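Open afternoon at Workneh House — quick notes before I forget it all

Went over in September with two others from our drop-in. Bus late, so we missed the welcome and came in halfway through the bit about referrals. Workneh is supported housing, run by a small charity called Stosa, for people coming out of hostels or off sofas. I'd spent the best part of a year on sofas myself so I wanted a proper look.

First thing — it's quiet. Front door has a buzzer and a person behind it, day and night. Sign in, get a badge, tea. Svetozár Mikuš took us round. He's the support lead, talks fast, lived in a place like this himself years back and doesn't make a speech of it.

Referrals come through the council or the day centre. You can't just turn up with a bag, which I think is a shame, but they will ring the day centre for you while you wait.
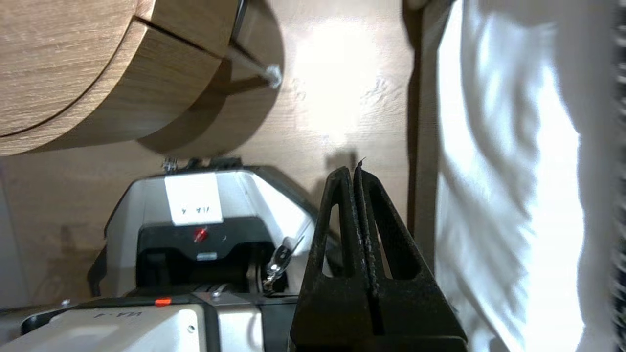 How long can people stay?
Up to 18 months as a rule, with a review every few weeks, and they can extend it if a move-on flat has fallen through.

Rooms next. Own key, own lock, own shower on the top floor, shared on the others. Bed, drawers, somewhere to put a kettle. Someone asked about pets. Dogs allowed in two of the ground floor rooms, waiting list for those is long.

Kitchen rota on the wall, mostly ignored from what I heard. There's a Tuesday-ish cooking group (day moves about depending who's in) and a budgeting session run by Grarnier, the advice people from over the road. One lad said they'd got 200 pounds of his benefit arrears back. He was chuffed.
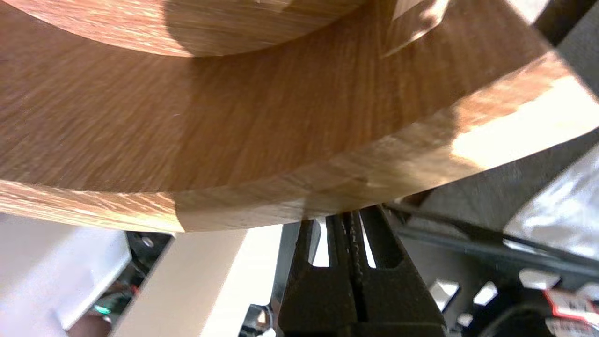 Rules are what you'd expect. No dealing, no overnight guests in the first month, tell staff if you're away more than 3 nights. Relapse doesn't mean you're out the same day. They sit down with you first. That mattered to me more than anything else on the tour, I got chucked out of my last hostel over one bad weekend.

Asked about money. Housing benefit covers most of the rent, small service charge on top — get them to write it down for you, it was explianed too quick.
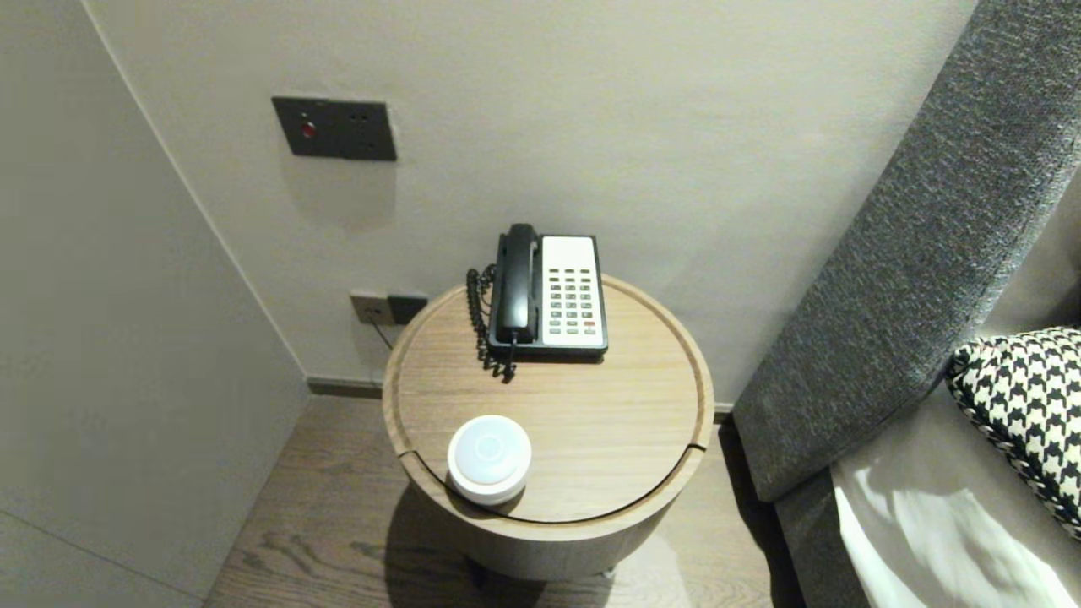 Then Flerura, the garden project out the back. Five raised beds, a shed, tomatoes nearly over. You don't have to live there to join in, just put your name down at the desk. I did.

Left about four. Would of stayed longer but the last decent bus goes at ten past. If you want to visit, ring first and ask for Svetozár, mornings are best.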